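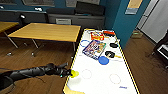 Sotano Genetics, sample handling and family visit areas, walk-round 09/03/2025. Inspector R. Esposito, with Afaf Haddadin for the wet lab part. Started in the DNA extraction room, then freezers, then PCR, family side last. Family side: loose items left out on the air hockey table, incl. a picture book with a blue border lying on the white playing surface. Books to the shelf at end of day pls, and wipe the yellow-and-black rim with the rest of the touch surfaces. Rest of comments under each heading.

1. Extraction room

Eyewash, weekly flush: OK. Log signed through last week.
Shower pull reachable: OK, but somebody's cart was parked under it. Moved while I was there.
Fume hood face velocity sticker in date: OK
Phenol/chloroform stored below eye level: OK
Waste bottle capped: NO. Funnel left in. Second time. Afaf spoke to the bench.
Guanidine waste kept away from bleach: OK now. New label on the tray, old one had run.
Spill kit complete: NO. Absorbent pads down to a couple, nitrile gloves size L missing. Order placed w/ Hayat.

2. Freezers and cold storage

Minus 80 no. 1, alarm test: OK. Set point reads -86, matches the card on the door.
Minus 80 no. 2, alarm test: local buzzer OK, phone callout did NOT ring. Gernora called, waiting on a visit.
Door seals: no. 1 fine. No. 2 frost along bottom, needs a scrape and another look.
Handles and latches tight: OK
Cryo gloves and face shield at the dewar: gloves yes, shield no. Found in the PCR room.
Oxygen monitor calibrated: OK, next due December.
Saliva kits off the floor: NO. 14 boxes stacked by the door, partly in the exit path. Cleared same day.
Sample inventory matches rack map: spot check only, one rack of the language cohort. All 550 tubes in that list accounted for. Rack label half peeled, relabel.

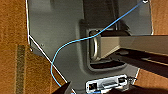
Metal handle in recessed pocket, gray panel.

3. PCR / sequencing prep

Pre and post PCR coats seperate: OK. Hooks want clearer signs, two people asked me which was which.
UV cabinet interlock: OK, lamp cuts when door lifted.
Gel stain station, gloves in and gloves out: mostly. Door handle swabbed, result to follow.
Power supply leads: one cracked at the plug. Tagged out, do not use, do not tape.
Centrifuge rotor log: OK up to last run. Tokimik rotor is near its limit, 700 cycles left on the sheet. Afaf to price a replacement.
Hot block guard: missing screw. Minor.

4. Family visit side

Sharps box locked and above child height: OK
Sharps box below fill line: OK, only just. Swap it.
Cheek swab kits in date: OK, binned one open pack.
Consent forms locked away: NO. Small pile face up on the desk, names showing. Privacy issue, reported separately.
Exit signs lit: OK
Hand gel by the door: empty. Refilled.

Follow up

Freezer 2 callout: urgent. Backup phone list goes on the door until its fixed, Afaf first, then me.
Consent forms: lockable tray by the desk, R.E. to chase.
Waste funnel: recheck at next walk-round, no notice.
Face shield: buy a second one and stop sharing.
Everything else can close by email w/ a photo.

R. Esposito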